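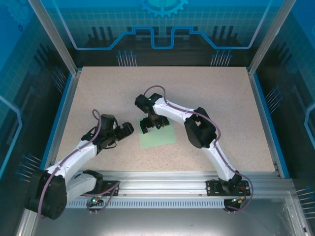
Figure 10.1 Two robot arms at an enclosed workstation, with a pale green square sheet on the work surface.

Chapter 10
Rumor, Alarm and the Story That Won't Die

Before you start: read the Triltdale handout again. Five minutes. The terms come from there.

In May a small news site called Gendura ran a headline saying the Cerstead dam had been cracked on purpose by a foreign navy. No navy anywhere near. Cerstead is 298 miles from the sea. The piece was shared 1466 times before lunch and the town's phone lines jammed by evening. The dam was fine. Still is.

So why did it work? That's the chapter, more or less.

First, the sourcing. The article named "a ministry report." Which ministry? No title, no page, no link. The link that was there went to another Gendura article, and that one linked back to the first. We call this a closed loop. You will see it alot once you start looking.

Second, the "we told you so" opening. The writer claimed an earlier piece had predicted the crack. Go read the earlier piece. It said something bad could happen to something big, sometime. A prediction that loose fits any week of any year. Mark this term: elastic forecast.

Third, a real event underneath. There was a small quake, 2 days before, felt in Triltdale and a few farms past it. Dishes rattled. Real quake, fake cause. Most alarm stories have a true bit in the middle and students tend to skip over it, either beleiving the whole thing or throwing out the whole thing. Don't do either one. Pull the true part out and check it by itself.

Fares Azar, who taught this unit before me, used what he called the Sethi test, after the street where his classroom was. Write the claim on one line. Under it write who would have to know, for the claim to be true. Dam engineers, the power company, the people downstream. Then look for even one of them talking on the record. With Cerstead there were none in the article. The dam's own inspection notice, dated August 17, 2023, came out later and listed a stuck gate and some weeds.

Terms for this chapter
closed loop
elastic forecast
true core
on the record
correction, and why it travels slower (section 10.4)

Section 10.1 takes the headline apart word by word. Have a pencil. Section 10.2 is on maps and how they get cropped, short one. The long reading is in 10.3, start it early, it's dense and the print is small.

10.1 What a headline promises

Take the Gendura headline. Cover everything after the verb. What are you already afraid of? Write that down before going on.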